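Maststead Canvas Tote, Large

Natural / Navy / Brick
Handles: short or long
In stock, ships from Zirnbridge

I've been sewing this bag since May of the year I quit the sail loft, and it's still the thing I make most of. It's a big, plain, stand-up tote in heavy cotton canvas, and people use it for groceries, firewood, beach towels, library books, knitting, a small dog (hi, Biscuit) and everything else you can think of. I carry one every single day. Mine is the brick color and has faded to something more like a tomato soup, and I love it more than I did when it was new!

What it's made of

The canvas comes from a roll end dealer I've bought from for years, and it's the stiff kind, the kind that fights you a little the first week. It softens. If you want to hurry that along, stuff the bag full of towels and leave it in the sun for an afternoon, or just use it a lot. The bottom is a double layer with the second piece running up the sides a few inches, so when you set it down on a wet dock or a muddy parking lot you've got two thicknesses between your things and the ground.

Handles are cotton webbing, sewn all the way down and under the bottom and back up the other side. I get asked why I don't just stitch them at the top, because it would be quicker, and yes it would! But the handle is where a cheap tote dies. I've repaired a pile of bags from other makers and it's nearly always the handle, with a sad little square of thread pulled right out of the cloth.

The thread is bonded polyester in a color that shows. I like seeing the stitches. If you'd like them to match the canvas, put that in the order notes and I'll switch spools for you, no charge.

Size

It's 15 inches tall and 9 inches deep front to back. The short handles are for carrying in your hand, and the long ones go over your shoulder even with a winter coat on (I tested this on my brother-in-law, who has shoulders like a refrigerator). If you can't decide, get the long ones. You can always tie a knot in them.

Pockets

There's one inside, flat against the wall, big enough for a phone and a wallet and some keys. No zipper. I tried a zipper on the first batch and it scratched everybody's knuckles, so I took it out and I haven't missed it. Macarena Núñez, who does my cutting, keeps lobbying for an outside pocket too. We made a handful that way and they were nice enough, but stuff fell out when the bag was in the back of the car, so for now the outside stays plain. Sorry, Macarena.

Colors

Natural is the canvas as it comes off the roll, with the little brown flecks in it. Those flecks are bits of cotton seed and they're supposed to be there. Navy is very dark and hides coffee. Brick starts out strong and fades the most of the three, so if you want a color that stays put, go for navy. I did a run in olive last year and it sold out while I was at the dentist. I'm trying to get more of that cloth, but the dealer is not a man who answers email.

Washing

Please don't put it in the machine. I know, I know — you will, and it'll come out wrinkled and an inch shorter and you'll write to me about it, and I'll be nice about it. Spot clean with a soft brush, cool water and a bit of plain dish soap. Rinse well, pull the corners square and hang it upside down by the bottom edge. For grease, rub in some cornstarch, leave it overnight and brush it off in the morning before you go anywhere near it with water. Sap is harder. Rubbing alcohol on a rag works most of the time, but try it on the inside of the hem first, especially with the brick.

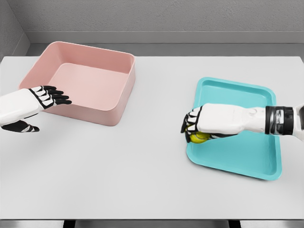
And let it dry all the way through before you fold it up and stick it in a closet. Canvas will mildew if you look at it wrong, and those gray speckles don't come out, ever. I've tried lemon juice, vinegar and leaving it on the roof.

Repairs

If a seam lets go, mail it back to me and I'll fix it. I don't care how old it is. You pay to get it here and I'll pay to get it back. Holes are a small charge depending on the size, and I'll send you a note before I do anything. Murray Sheehan has sent me the same bag three times now (he hauls oysters in it) and there's more patch than tote at this point, but he won't hear of a new one.

Ordering and shipping

I sew in batches, so if your color says "in stock" it really is sitting on the shelf and it'll go out within a couple of days. If it says "next batch," give me about 15 days. I don't charge your card until it's in the box. Monogramming is up to 9 letters, block capitals only, and those can't be returned, so check your spelling. Unmarked bags can come back within 90 days if you haven't hauled oysters in them.

Shops: there's a separate wholesale sheet, just write and ask. I'm small and I can't do rush orders for the holidays, however nicely you put it.

Goes well with

Maststead Log Carrier, same canvas, open ends
Maststead Zip Pouch, made from the offcuts, so colors vary
Replacement shoulder pad, slides onto the long handles

Page updated August 18, 2018. Brick with short handles is down to the last few, and the next roll of it is already on order.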